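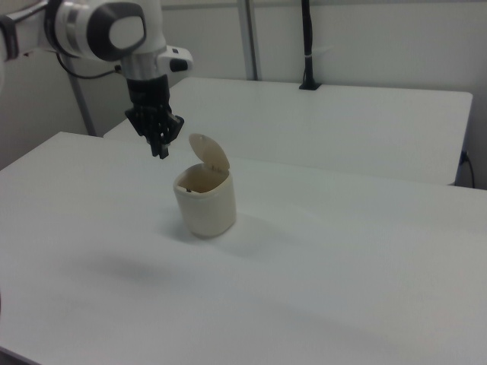

翻盖式的小垃圾桶，盖子平时应该开着还是合着？

我们的看法是平时合着，只在连续清理桌面的那一小段时间里敞开，收拾完随手扣回去，这样桌上既清爽，又不必每丢一张纸屑就掀一次盖。

3.2 桌面小容器的开合习惯

这个问题听起来琐碎，可在四月的家庭走访里，它几乎是大家最愿意聊的话题，一聊起来就收不住，连带着把抽屉、茶几和窗台也都讲了一遍。走访共涉及152户，其中25户愿意连续记录整理日记，我们对这些朋友心怀感激，因为日记里那些絮絮叨叨的小事，往往比问卷上的勾选更能说明人们怎样同一只桶、一个盒子相处。Palma小区的住户习惯把小桶放在桌角，饭后才合盖；Evia小区的住户多半把它收到柜边，用时再取（也有人干脆两处各放一只）。

带盖的容器大致分成两类，一类盖与桶身相连，掀起后仍留在原处；另一类盖子可以整个取下，取下之后便多出一件要安放的东西。日记里抱怨最多的是后者。

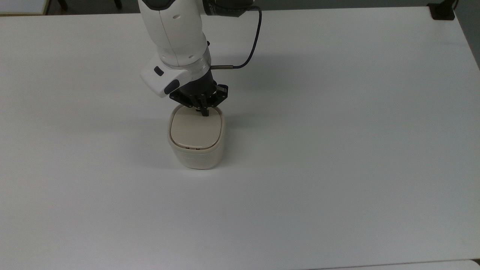
盖子拿下来顺手搁在一边，过一会儿又被杯子、信件压住，等到想盖的时候还得先挪开别的物件。有4户在日记中提到，他们后来索性不盖了，盒子也就慢慢变成了什么都往里放的杂物盒。

图3 桌面上的带盖容器

参照Stodard整理手册的分类办法，我们把“掀盖”“放入”“合盖”分别记录，而不合并成一次“使用”。这样记起来麻烦一些，却能看出合盖这一步最容易被省掉。Drutstead试点的记录也有相近的情形，我们将在下一节结合容器摆放的位置继续讨论。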